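Regelkarten von Sterkari: endlich Sicherheitsregeln, die man beim Arbeiten wirklich liest

Ich habe in meinem Leben schon viele Ordner zum Thema Robotersicherheit aufgeschlagen und die meisten nach der dritten Seite wieder zugeklappt. Beim Kartensatz »Arm und Raum« von Sterkari ging es mir anders, den habe ich an einem Abend komplett durchgelesen (mit Tee, auf dem Sofa, ja, so weit ist es gekommen!).

Im Kasten stecken 221 Karten im Postkartenformat, dazu ein dünnes Begleitheft und ein Zugang zu den Übungsszenen, die man in der Simulation laden kann. Vorne auf jeder Karte steht eine Regel in einem Satz, hinten der Grund dafür und eine Frage, die man vor dem Start beantworten soll. Das klingt nach Schule, liest sich aber wie Notizen von jemandem, der selbst lange an solchen Armen gestanden hat. Geschrieben hat sie Kusum Sachdeva, und man merkt auf jeder zweiten Karte, dass sie keine Lust auf Floskeln hat. »Der Weg zurück gehört zur Aufgabe« ist so eine, die hängt jetzt bei mir am Monitor.

Am besten gefällt mir der Block über Möbel: Schränke, Türen, Schubladen, alles, was sich im Arbeitsraum bewegt und danach woanders steht als vorher. Die meisten Leitfäden, die ich kenne, behandeln den Raum als etwas Festes. Sterkari verlangt, dass man jede Schublade in beiden Endlagen in die Kollisionsprüfung aufnimmt, den Griff einzeln modelliert und für den Auszug eine eigene Kraftgrenze einträgt. Karte 4 aus diesem Block fordert außerdem, das Loslassen des Griffs als eigenen Schritt zu planen, mit kurzem Halt und erst danach mit der Rückzugsbewegung. Ich hatte das jahrelang in einem Rutsch programmiert und mich über verhakte Finger gewundert. Seit ich es trenne, ist Ruhe.

Jhair Cuadros, mit dem ich mir den Testrechner teile, kommt von den Regelwerken bei Rustel und war zunächst skeptisch. Ihm fehlten Verweise auf die Normen. Die gibt es durchaus, nur eben gesammelt hinten im Heft, und da muss man blättern. Den Punkt gebe ich ihm: Wer eine formale Risikobeurteilung schreibt, braucht die Fundstelle direkt an der Regel.

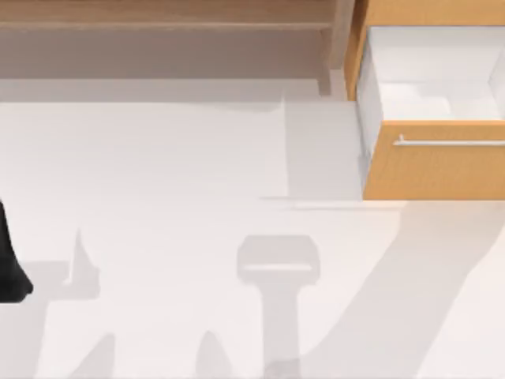

Sehr stark finde ich auch die Karten zur Simulation selbst. Eine Übungsszene gilt dort erst dann als bestanden, wenn sie mit verschobenem Licht, leicht versetztem Schrank und anderer Startstellung des Arms noch durchläuft. Wir haben das über 744 Durchläufe gezogen und dabei zwei Fehler in unserer Greifplanung gefunden, die uns vorher nie aufgefallen waren. Allein dafür hat sich der Kauf gelohnt.

Kleinere Abzüge: Der Kasten von Taheri, in dem alles geliefert wird, schließt schlecht, und die Farben der Blöcke Gelb und Ocker kann ich bei Lampenlicht kaum auseinanderhalten. Ein Register wäre schön gewesen. Die digitale Fassung läuft über Plendutness und sucht ordentlich, verlangt aber bei jedem Start eine neue Anmeldung.

Für Teams, die gerade anfangen, würde ich zuerst den Möbelblock und den Block zum Anhalten nehmen und den Rest nach und nach. Im Juni soll eine Erweiterung für Arbeitsplätze mit zwei Armen kommen, die ist bei mir schon vorgemerkt.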